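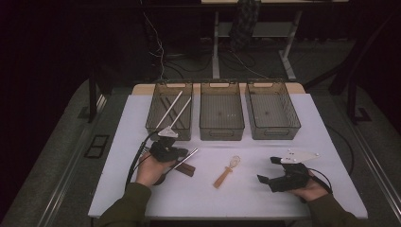
How to test whether a machine can sort your kitchen utensils

Sorting utensils into baskets is a good first chore for judging a household manipulator. It needs no water, heat or sharp edges, it takes little floor space, and the result can be scored by anyone. It is also harder than it looks on a product sheet. This page sets out the test as we run it at Drondness, covering the layout, the hand-guided demonstrations, the robot trials and the scoring. It assumes you already have an arm with a parallel gripper and some means of training it from recorded demonstrations.

What you need

A white or pale table with a matt top, fixed so that it cannot creep when the arm pushes on it.
Three open-topped baskets, translucent if possible. Mixed widths are preferred.
Kitchen utensils with wooden handles, including at least one small whisk.
A pair of hand-held grippers with the same fingers as the robot.
A notebook or spreadsheet for the trial log.

Step 1: Lay out the table

Stand the baskets side by side near the back of the table, with the rims close together. Leave the front two thirds clear for the utensils. Do not tape the baskets down. A basket that slides when knocked is a normal kitchen condition, and a machine that only works with fixed baskets has not passed anything useful.

Place the utensils at different angles. For the easy layout, keep a hand's width between them. For the hard layout, let one handle lie under the resting position of a gripper, so that the first movement has to clear it. Write down which layout you used before each run.

Translucent plastic is a deliberate difficulty. Depth cameras tend to read through it or lose it, and the far wall of a basket is easily taken for the near one. If your system fails badly, repeat the run with opaque baskets. A large improvement points to the sensing, and you can leave the motion side alone for the time being.

Step 2: Decide the rule

Assign one category to each basket and keep it for the whole session. We use whisks in the middle, long-shafted tools on the left, and everything else on the right. Putting whisks in the narrow basket makes placement the limiting step. Change the rule only between sessions.

Step 3: Record the demonstrations

Hold one gripper in each hand and work through the sort at about half your natural speed. Route the cables back along the wrist or away to the side, and check that neither crosses the fingers at full reach. Start with both sets of jaws open.

Take wooden handles across the grain, a third of the way from the end. Lift straight up until the utensil is higher than the basket rims, move across, then lower. Release only when the lower end is inside the basket. Dropping from height is quicker and gives untidy data: the utensil bounces, and the model learns that bouncing is acceptable.

The whisk should never be taken by the wire head. The wires give under the fingers, the grip reading looks sound, and the whisk turns in the air. If you do take it by the wires, put it down and mark the demonstration as spoiled.

Our present set holds 575 demonstrations, recorded mainly by Golshifteh Soltani and Julián Barroso. Two people are better than one here. A model trained on one person's habits copied that person's slight roll of the wrist, and this cost us a good deal of time on the left basket.

Step 4: Check the recordings

Play back every demonstration before training. Discard any in which:

a basket was moved by hand during the run
the fingers closed on nothing and the recording carried on
a sleeve hid the utensil at the moment of grasp
the utensil ended up across two baskets

Close-fitting cuffs reduce the third fault. Plain, dark sleeves are easier to mask than patterned ones.

Step 5: Run the robot

Reset the table to the recorded layout and start the arm from its home pose. Allow 8 minutes for each run. Do not touch the table, speak commands or straighten a utensil. If the arm presses down on the table or tips a basket over, stop it and log the run as failed.

Run the easy layout until you have a steady result, then the hard one. Swap the utensils for ones the model has not met before drawing any conclusion. Most systems lose ground at this point, and the size of the loss is the figure worth reporting.

Step 6: Score it

Give 2 points for each utensil in the correct basket, one if it is in the correct basket but sticking out over a neighbour, and none otherwise. Note the time to the last release. Record human help of any kind as a separate count, and do not fold it into the score.

Common faults

Fingers strike the near rim. The lift height is too low, or the rim has not been seen. Raise the height first.

Handle slips on lifting. Check the finger surfaces for dust. Long, thin fingers also flex under a heavy handle, so grasp nearer the point of balance.

Arm hesitates between two baskets. The demonstrations probably disagree. Look for runs in which the rule was broken.

Second hand does nothing. This is usual with a small data set. Add demonstrations in which the left hand must take the left-hand utensil.

Can machines do this yet?

In part. Over 2196 logged runs, our arm clears the easy layout dependably and slowly. With new utensils it still needs help too often to be left alone, and a person sorting by hand finishes well ahead of it. Kiran Singhal has tried the same procedure with small parts at the Stuvent workshop. The results there were better, chiefly on account of the parts being identical.

For a shop floor with known items and fixed lighting, the task is close to usable. For a kitchen drawer filled by several people over many years, it is not. The next version of this page will cover drawers, once Farhad Sadeghi has settled the hinge and runner measurements.

Contact: Tahmineh Nikzad, test procedures | © Drondness | Back to top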